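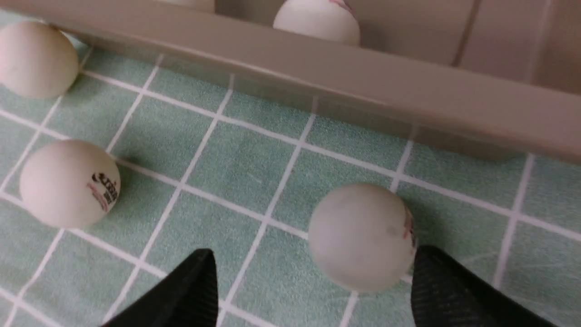

The gripper closes in on a ball at the Skustell open day, with two already in the tray. Picture from the gripper's camera.

I'd been inside the Skustell building for all of five minutes when I found myself cheering for a pair of black fingers. Quietly, mind you, into a paper cup of tea, but still. I'd only driven out to Drastdale to be polite (the invitation had been stuck to my fridge for weeks) and I fully expected to be home for lunch. I got home after dark.

Skustell has been tucked behind the old dairy for years, and most people in town would struggle to tell you what goes on in there. Once a year they roll up the big door and let everyone in. You get a sticker, a map that looks as if it was drawn on a bus, and complete freedom to wander. The big machines are at the front, all fenced off and very impressive, and I gave them a fair go. But the crowd was at the back, packed three deep along a bench with a green mat on it, watching an arm put balls in a tray.

That's the whole show. White balls on the mat, a shallow tray along the far side, and the arm has to move them from one to the other. There's a screen above the bench showing what the little camera by the gripper sees, and that's what gets you. From up there a ball looks enormous! You watch the two fingers come in, one on either side, and the mat and its white grid go drifting past underneath, and the whole bench goes silent.

The arm is called Flastard. I asked why and got three different answers from three different people in the same blue fleece, so I've stopped asking. It isn't quick. It comes down over a ball, stops, seems to have a think, shuffles a tiny bit to the left and has another think. A boy next to me kept whispering "go on, go on" and I was right there with him. When it got one over the rim and let go, we clapped. When it nudged one and sent it rolling off across the mat, we groaned like a football crowd, and then it just lifted up, had a look and set off after it. I could have watched that bit all day.

I did wonder why they'd picked balls, when the firm's actual business is sorting fruit and bottles and other things people pay money to have sorted. A woman in one of the fleeces told me a ball is a mean little test. It has no edges to grab and it won't wait for you. Come in a touch off centre and you've pushed it away before you've got hold of it. She said the fingers were on their second design, and that the first pair had been much better at flicking than gripping.

Somebody had taped a running total to the end of the bench, and it stood at 1712 when I arrived. I meant to note down where it finished, but by then I was in the queue for a turn at the controls. You get two goes each, with a joystick. I missed on my first. On my second I got the fingers beautifully lined up, closed them, lifted - and brought up nothing at all, to warm applause. A girl of perhaps seven went after me and did it straight off. I was very gracious about it until I reached the car park.

There was a talk too, in the Ngubane room upstairs, on how the arm learns from people's attempts. I caught the second half and followed a good deal of it, though the chairs were murder. The cheese scones, on the other hand, were excellent, and I'd go back for those alone.

They're opening up again in July, with Flastard on the same bench and, I'm told, a smaller tray. Entry is free, parking is on the verge, and you should get to the joystick queue before eleven.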